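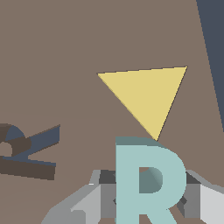

Page last changed: September, 4:10 pm

Review: the Gratmont two-finger gripper, tried in Nekero

I've spent most of my evenings this past month with the Gratmont gripper model, and I like it a lot more than I thought I would. It comes as an add-on for Nekero, the simulator our little group has used from the beginning, and it replaces the Florkon gripper that a lot of people load out of habit. I ran both on the same arm with the same controller, doing the same job: pick up block letters and flat shapes from a bare tabletop and put them down somewhere else.

Setup took less time than making coffee. You point the loader at the folder, pick your arm, and the wrist camera is already mounted where you'd want it. With the Florkon I had to write my own mount (Kaede Ueda gave me hers in the end, thank you Kaede!) and I still had a tilt in the view that I never got rid of.

The look is plain. Big flat gray facets, no screws, no logos, no shine. I'm fine with that, and my old laptop is very fine with it. If you want pretty pictures for a talk you'll want to swap in a nicer mesh, and there's a slot for one in the settings.
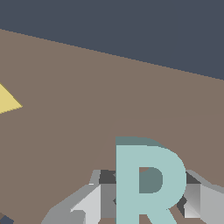 Grip quality is where I got excited. I set up 2,696 tries for each gripper, with the pieces dropped at random, and let them run overnight. The Gratmont missed 167 of its grabs. I'm still sorting the Florkon log, so I won't quote a figure for it, but it is clearly worse on anything with a curve. Letters are a great test for this. Take the R: one finger gets the straight stem and the other has to deal with the bowl and the slanted leg, so the two sides never match, and a gripper model with sloppy contact will let the piece twist the moment you lift. The Gratmont's contact pads settle into a hold like that and stay put. I watched a lot of replays just because it was fun to see.

Flat pieces are harder. A thin triangle gives the fingers almost nothing to close on, and most of those 167 misses were exactly that kind of thing. Natanael Moura got better results by slowing the last part of the approach, and I've copied his numbers into my own config. It helps – though it makes every run longer.

The wrist camera deserves a word too. It sits close, so once the fingers are around a big letter you lose the lower part of it off the bottom of the image. My detector didn't like that at first. I retrained on 2,000 close-up images and it came right. You can move the camera back in the settings, but then the small pieces get very small, and I went back to the default after one evening.

Things I'd change: the force readout is buried two menus down, the help pages still describe the old controller, and the finger speed resets to its default every time you reload a saved layout. That last one cost me a whole night of runs before I noticed. Write yourself a note.

I also tried it with the Ackah controller for a couple of evenings. It works, with a bit of shake when the fingers first close, and turning the gain down cured most of it. I'll put my settings up once I've cleaned out the comments. For now the Gratmont stays on my arm, and next I want to try it on the letter S, which has beaten everything else I own.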